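Ticket: Dryer stops before the load is dry, Linell vented, 3000 series
Opened by: Dima Chamoun
Site: Trundisgate, unit laundry closet, second floor
Assigned to: Prapai Rojanasak
Status: Closed

Dima Chamoun wrote:
The dryer quits early on the Auto Dry setting. Towels come out damp and the panel says the cycle is done. Timed Dry runs the full time, but I have to run it twice. No error code. I clean the lint screen after every load. The machine was put in last October and worked fine until this summer.

Prapai Rojanasak wrote:
Thanks. Please try these and write back:
1. Run Timed Dry on high with the drum empty and check for heat after five minutes.
2. Wipe the two metal moisture bars inside the drum with rubbing alcohol. Dryer sheets leave a film on them.
3. Go outside during a cycle and see if the vent flap opens all the way.

Dima Chamoun wrote:
Heat is fine. Wiped the bars, and there was a gray film on both. Auto Dry now runs longer, but it still stopped with 20 minutes of drying left to do. The flap outside opens maybe an inch. Air coming out is weak.

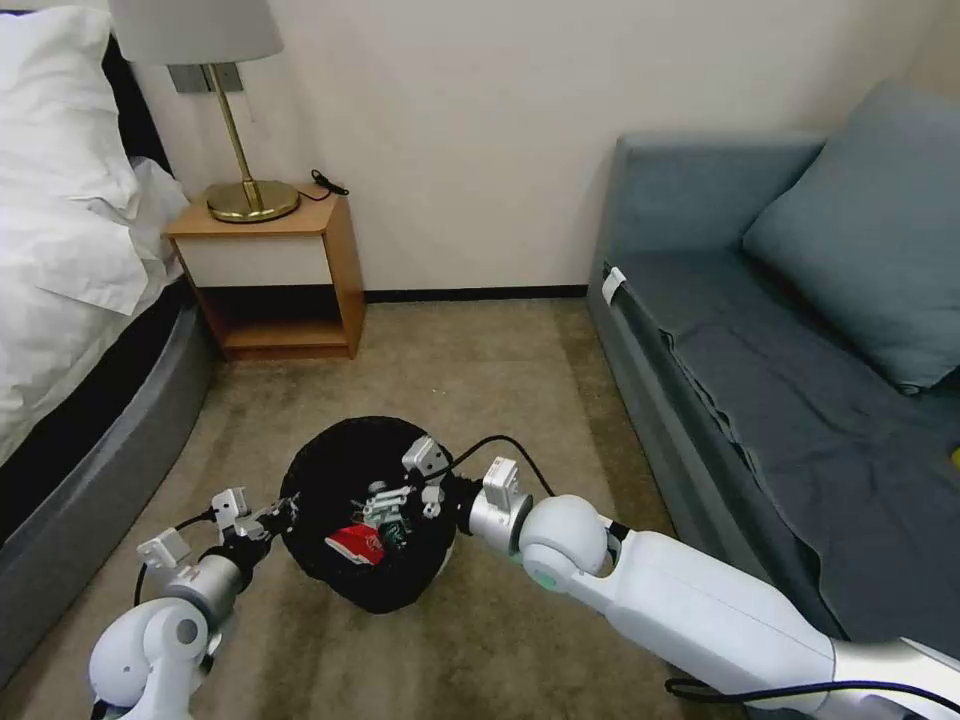
I also tried a smaller load, only shirts and socks, and those came out dry in one cycle. Sheets and towels are still the problem. I don't use fabric softener, only the sheets.

Prapai Rojanasak wrote:
Weak air at the flap points to the duct. Please stop using the dryer until it has been looked at. I've booked Kittipong Duangkaew from Meesuk for 14th August, morning. He will need the closet door clear and the breaker reachable.

Kittipong Duangkaew wrote (visit notes):
Pulled the dryer out. Flexible foil duct was crushed flat behind the machine where it meets the wall elbow. Lint packed in the elbow and for a couple of feet past it. Brushed the full run from both ends. Replaced the foil piece with rigid duct and a close-fit elbow, joints taped, no screws. Left a gap behind the dryer so it can't be pushed back onto the duct. Flap now opens fully. Ran a test load of wet towels on Auto Dry, came out dry. Moisture bars OK, no parts needed. Charge for duct and labor: 70.

Dima Chamoun wrote:
Three loads since the visit, including sheets. All dry on Auto. Does the duct need to be cleaned on a schedule?

Prapai Rojanasak wrote:
Once a year is enough for a run that short. Sooner if the flap stops opening fully or loads start taking longer. Go easy on the dryer sheets and wipe the bars once a month. Closing the ticket. Reply here if it comes back and it will reopen under the same number.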